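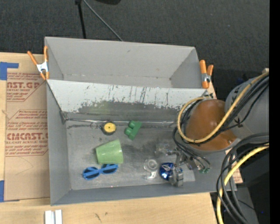
A grey bin on a wooden tabletop, its panels clamped at the upper corners, with a green cup, a yellow disc and blue toy sunglasses among the contents.

MEDIA RELEASE
For immediate use

DRESTHOLM TOY LIBRARY OPENS ITS ODDS BIN TO THE PUBLIC

Month-long Bukivow event invites families to claim what they left behind, or at least admit to it

DRESTHOLM – Every toy library has a bin for things that belong to no set, fit no shelf and match no entry in the catalogue. In June, the Drestholm Toy Library will put 873 of them on display and ask the people of Drestholm to come and take some home.

The event is called Bukivow, after the lane the library backs onto, and runs in the Hestar Hall for the whole of the month. Entry is free. Leaving with more than you brought is encouraged.

The library lends complete toys. That is the theory. In practice, a construction set goes out whole and comes back with a cup in it. Over the years the strays have been put aside in good faith, on the understanding that their owners would ring. Few have rung.

Highlights of the collection include a pair of blue plastic toy sunglasses, a light green plastic cup, and a dark green block with two rounded studs, similar to the oversized building bricks found under most Drestholm couches. There is also a round yellow object with a dark rim, which may be a wheel. Visitors who own a vehicle with a vacancy are asked to bring it along so the matter can be settled.

A clear plastic object with a hook-like curve remains unclassified. Opinion at the library is divided between a tape dispenser and some sort of container, and the discussion has now outlasted two pots of tea. Written submissions will be accepted at the front desk.

The bins themselves will not be tidied up for the occasion. They have done honest work and have the scuff marks to show for it. The library did consider new ones, got a quote, and bought more spring clamps.

How it works

Odds will be laid out on 12 tables, sorted by colour, as sorting by purpose was attempted last winter and abandoned before lunch. Families may search the tables at their own pace. Anything recognised may be claimed on the spot, with no proof of ownership required beyond a convincing facial expression.

Unrecognised pieces may be adopted for a gold coin each, or 50 cents if the piece is visibly incomplete. Money raised will go toward replacing missing parts in the lending collection, many of which are probably on the tables already.

Visitors are welcome to bring strays of their own. The library asks for a limit of 40 pieces per household. It also asks that jigsaw pieces arrive in a bag with a note, even if the note only says "sky". Batteries should be removed first, particularly from anything that sings.

A repair bench will operate each morning from 10 am until noon, stocked with glue, spare axles and a drawer of wheels in sizes nobody ordered. Simple mends are free. Soft toys cannot be repaired at the bench this year but may watch.

The Dantas, the small café beside the hall, will stay open through the afternoon and has agreed to put its teaspoons somewhere safe. Eleven turned up in last year's returns.

Pieces still unclaimed at the end of June will be washed, boxed and offered to local playgroups, with the exception of the clear plastic object, which will stay at the desk until somebody can tell us what it is.

Getting there

Hestar Hall is reached from the car park behind the library. There is ramp access from Bukivow Lane. Prams may be parked inside the door on the left. Please label them, for reasons that should by now be apparent.

Media are welcome during opening hours. Interviews and photographs can be arranged at the front desk of the Drestholm Toy Library. Reporters are asked to check their pockets on the way out.

ENDS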